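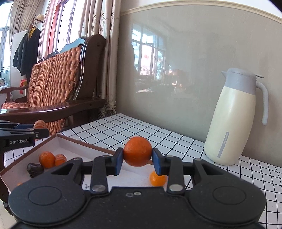
Two hand-held grippers at work on the mandarins, one whole and one peeled. Photo: Cetau

MEDIA RELEASE

Come and have a go: Cetau opens its doors this August

We've been itching to do this for ages, so I'm very happy to be writing it down at last - Cetau is holding an open day in August, and everyone in the neighbourhood is invited!

I'm Olaia Benítez and I look after visits at Cetau. Most of my week goes into showing people how we teach robots to handle everyday things, and fruit is my favourite part. A mandarin sounds easy until you try to pick one up with two fingertips you can't feel. Squeeze too hard and you've got juice on the tablecloth. Peel it first and the whole job changes again (softer, lighter, and much keener to come apart).

So that's what you'll be doing. Visitors will take a gripper in each hand and move fruit in and out of a shallow box, the same way our own team does when they record examples for a robot to learn from. Kids are usually better at it than their parents, I'm sorry to say. My best run so far is 12 mandarins without a drop, and I'd love to see somebody beat it.

Marcelino Carretero, who runs our handling program, will be on hand from 2 pm to talk through what happens to all those recordings afterwards. The current collection is called Hanine and it has 906 of them in it, 203 with peeled fruit. He's after a lot more of the peeled kind.

"People grip a peeled mandarin in ways I'd never have thought of," Marcelino told me when I asked him for something to put in here. "I could watch it all afternoon. Bring your gran, bring your neighbour, I want to see how they do it."

Our friends from Terell are coming along too, with a short demonstration of a robot arm sorting fruit by colour. It's still a work in progress and it does take its time, so grab a cuppa from the Nông tea stall and settle in. They'll be pouring all afternoon.

A few practical bits. Entry is free and you don't need to book, though groups of more than 12 should let me know ahead so we can sort out turns. The demonstration room is on the ground floor, with level access from the street. Under-tens need an adult with them. If you have a citrus allergy, tell us at the front desk and we'll set you up with something else to pick up.

Reporters and photographers are welcome from noon, before it gets busy, and Marcelino and I are both free for interviews then. We can also arrange a turn on the grippers for anyone who wants one on film.

Media contact: Olaia Benítez, Visits and Open Days, Cetau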